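Bimanual packing cell: left gripper drags the carton when the right one comes in to fold flaps

Posted in Workshop Builds > Arms and Grippers
Cuvow Makers Help, Wed 29 September

Burnent

I am building a two-arm packing setup in our shared workshop in Cindville. The task is simple on paper: left arm holds an open cardboard box in place, right arm puts an item in and then closes the flaps. Arms are secondhand, controllers are original, and the planning code is mine.

Loading works most of the time. Flap closing does not. As soon as the right gripper pushes on a flap, the box rotates around the left fingers. By the third flap the yaw error is 13 degrees or more and the next approach pose is useless. Out of 40 logged runs, 2 ended with all the flaps down.

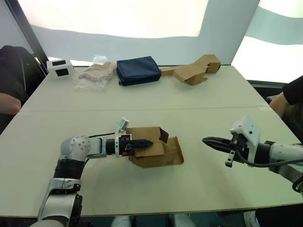 Left gripper on the box, right gripper standing off to the side of the box. Items and spare cardboard along the far edge.

What I have tried so far:

Raising left grip force. The cardboard creases and the rotation is the same.
Slowing the right arm to a quarter of normal speed. Same error, longer cycle.
Re-detecting the box after every flap. This helps, but the detector loses the outline when a flap stands up, and the pose jumps.

The table is two tables pushed together, and the seam runs behind the work area. I don't think it matters for the rotation but I mention it for completeness. I would like to avoid a fixed jig because box sizes will change. Is this a grip problem or a planning problem?

ketil_servo

Grip problem first. Two parallel fingers pinching a cardboard wall give you a contact patch a few centimeters long at best. Any push at the opposite side has a lever arm of the whole box width. Friction at the patch can't resist that moment, and more force only crushes the wall, as you saw.

Things to change, in the order I would do them:

Grip at a corner where two walls meet. The corner is much stiffer than the middle of a panel, and you can raise the force without creasing.

Push flaps in a direction that passes close to the left fingers. Compute the moment about the grip point for each flap and pick the order with the smallest values first. The flap nearest the grip is nearly free.

Come down on the flap from above once it is past vertical. Vertical force goes into the table and adds friction under the box. Horizontal force only turns it. If your planner uses a straight line from the standoff pose, replace it with an arc centered on the flap's crease.

Put a thin rubber mat under the box. It is not a jig and it works for any box size. Check that your detector still segments the box against it — a white mat on a white table should change very little.

On perception, stop tracking the flaps. Fit the pose to the bottom edges of the walls, where they meet the table. Those edges don't move relative to the box. If one is hidden by the left gripper, hold the last value for it and fit on the others.

Also check your cable slack. A cable that goes tight near the end of the stroke shows up as a wrist torque offset, and on a force-limited move that can look like early contact. I lost most of April to that.

palletjack

just tape it to the table

Ásgeirsdóttir

The tape suggestion is fine as a test. If flap closing still fails with the box taped down, the fault is in the approach poses and no grip change will fix it. Ten runs would be enough to tell.

One disagreement with ketil_servo: I would not hold the last value for a hidden edge if the box is moving. You freeze the error in. Use the left wrist pose as a weak prior instead and let the visible edges correct it. It is wrong when the box slips in the fingers, so keep the weight low.

Burnent

Taped test done. All flaps closed on every run except one, so the poses are acceptable. Moved the grip to the near corner and added a mat, no tape: yaw error after the third flap is now under 2 degrees. The arc motion is not in yet. The detector threshold had to go up to 92 percent to stop it from picking the upright flap as a wall. Leaving this open until I have tried a larger box.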